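Stain and Ring Resistance of Four Finishes on Light-Wood Tabletops

Project report, Materials and Interiors course
Supervisor: Bernadette Carré

1. Background

Light-colored wood is a common choice for shared tables in schools, offices and studios. It reflects daylight well and goes with most furniture, but it also shows marks from cups, ink and food sooner than darker wood does. This project compared four finishes applied to birch boards and tested how each one handled water, coffee and light abrasion.

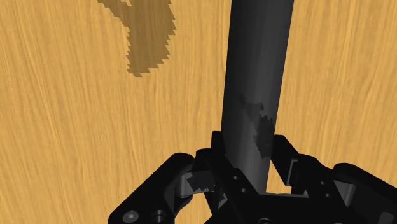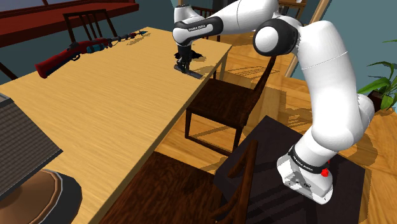
Figures 1 and 2. Computer renderings with light wood surfaces.

2. Scope

The work was limited to finishes that can be applied by hand in a school workshop without spray equipment. Heat-cured and UV-cured coatings were left out. The question was which finish gives acceptable stain resistance while keeping the color of the bare wood, and how easily a damaged area can be repaired without stripping the whole top.

3. Materials

The test boards were cut from a single batch of solid birch supplied by Tidden. A total of 20 boards were prepared, five for each finish. All of them were planed, sanded along the grain in two steps and wiped with a damp cloth to raise the fibers. They were then left to dry and sanded once more with the finer paper.

The finishes were:

Witell clear oil, two coats
Babaei hardwax oil, two coats
Biltuma water-based varnish, three coats
White soap solution mixed in the workshop, four coats

The soap finish was included as a low-cost reference. Soap flakes were dissolved in hot water and the mixture was left to cool overnight before use. Coats were applied with a lint-free cloth, except for the varnish, which was applied with a synthetic brush.

4. Method

After the last coat, the boards were stored flat on spacers in a ventilated room for 94 hours. This is shorter than the full curing time for the two oils, and the results for those should be read with that in mind. The schedule was set by access to the workshop in December.

For the water ring test, a steel cup was filled with tap water to a total weight of 852 g and placed on a wetted spot on each board. The cup stayed in place overnight. The coffee test used drops of black coffee, left uncovered for the same period. Marks were graded by two group members working separately, on a scale from 0 (no visible mark) to 5 (dark mark with raised grain). Where the two grades differed, the higher one was recorded.

Abrasion was tested by hand with a nylon pad under a fixed weight. A strip 3 cm wide was rubbed along the grain and then compared with the untouched surface next to it under a desk lamp at a low angle.

5. Results

The varnish had the lowest grades in both liquid tests. No ring was visible on any varnished board after wiping. Coffee left a faint edge on one of them, at a spot where the last coat had been applied thinly.

The hardwax oil came second. Rings were visible directly after the cup was lifted but faded during the following day. The clear oil gave darker rings and absorbed coffee along the open pores, most clearly near the ends of the boards. The soap finish marked easily in both tests and the grain was raised under the cup.

In the abrasion test the order changed. The varnish showed a dull strip with fine scratches, while the two oils showed a small change in gloss only. The soaped boards became slightly smoother.

Color shift was judged by eye against an untreated offcut. Soap kept the wood palest. The clear oil gave the strongest yellow tone.

6. Repair

Each damaged area was sanded locally and refinished. On the oiled and soaped boards the repair blended in after one or two coats. On the varnished boards the border of the repaired area remained visible as a slight ridge, and an attempt to level it cut through the old coat beside it.

7. Discussion

For a table used daily with drinks, the hardwax oil was judged the best compromise. The varnish protects better at first but is hard to repair in parts. The sample was small and the grading subjective, and a gloss meter would have improved the abrasion test. The oils should be retested after full curing, preferably on boards from more than one batch.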